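## 4. Checking the twin against the real cell

Everything in this section happens in the simulator first and on the real Vallgate bench second. Doing it the other way around is how we came to own a spare wrist housing.

You should have finished Section 3 (power, network, e-stop) and have the Ureo console open with the countertop scene loaded. If the console greets you with a gray rectangle and no counter, close it and open it again. Lihua Jiang has filed this as a bug and has been told it is a feature of the graphics driver.

### 4.1 Load the scene

1. Start the Ureo console and log in as `cell`. Logging in as yourself works too, but your changes will be saved in a folder you will never find again.
2. Open scene 1026. Older scenes have lower numbers and older mistakes.
3. Wait for the physics to settle. Objects may twitch for a moment, like people pretending they weren't asleep.
4. Set both end effectors to **Hold**. The gripper and the hand have separate switches, in separate menus, for reasons lost to history.

> **Note:** If an object has fallen through the counter, don't drag it back up. Reload the scene. Dragged objects remember their fall and will resume it at the first touch.

### 4.2 Set the approach heights

The test object is a desk organizer with three compartments. It was picked because its walls are all different heights, and a fixed approach height that suits one compartment will fail at another.

1. In **Object > Zones**, confirm that each compartment has its own zone. One big zone over the whole organizer is the factory default and should be deleted on sight.
2. Set the clearance for each zone to 12 mm above its own highest wall.
3. Set the travel height for the whole object from the tallest compartment, plus the same clearance.
4. Press **Preview**. The ghost arm should rise before it moves sideways. If it moves sideways first, you have typed the travel height into the clearance box. Everyone does this once. 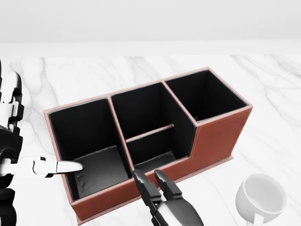

Zone order matters more than the menu suggests. Peixoto, the planner that runs underneath the console, works through the list from the top and stops at the first zone that fits, so a badly sorted list gives you a valid path to the wrong compartment. Sort by wall height, lowest first. On the organizer that means starting with the wide open bin on the left, where the extended finger is hovering just over the front rim, then the divided middle compartment, and finishing with the deep well on the right. Save the list before you leave the page. There is no warning if you don't.

> **Caution:** Clearance is measured from the zone, and the zone is measured from whatever the last person drew. Check the top edge of every zone against the rim of the model before you trust the number.

### 4.3 Jog test

1. Switch the gripper to **Jog** and leave the hand on **Hold**.
2. Set the speed limit to 19 mm/s. It will feel slow. It is meant to.
3. Jog the gripper toward the front wall of the organizer until the contact light comes on, then back off.
4. Open and close the fingers fully. They should meet without the wrist moving.
5. Return the gripper to **Hold** and repeat steps 2 and 3 with the hand, using one extended finger.
6. Run both in **Shared** mode. The console should refuse any move that brings the two closer than the separation limit. Try one on purpose and make sure it says no.

If the contact light comes on early, the collision shape is bigger than the visible one. Turn on **Show hulls** and look for a pale outline standing away from the leather. Dalva Bragança keeps a corrected set of shapes in the shared folder under `hulls_good`. Ignore `hulls_good_final`.

> **Note:** The cup is a fixed obstacle in this scene. Leave it switched on, even when it is in your way.

### 4.4 Moving to the real bench

1. Export the zone list and import it on the bench controller. Check that the file size is the same on both ends – the Gallthorpe controller will accept half a file quite cheerfully.
2. Clear the bench and place the real organizer against the corner stop.
3. Keep one hand on the e-stop for the whole of the first run. Holding a coffee in it doesn't count.
4. Run the list at the jog speed, gripper first, then the hand.
5. Compare the logged heights with the simulated ones. A difference of 1 mm is fine. A difference of 2 mm means the corner stop has shifted, and you get to do Section 3.6 again.

Logs roll over after 900 entries and the oldest go first, without ceremony. Copy yours off the controller before you start Section 5.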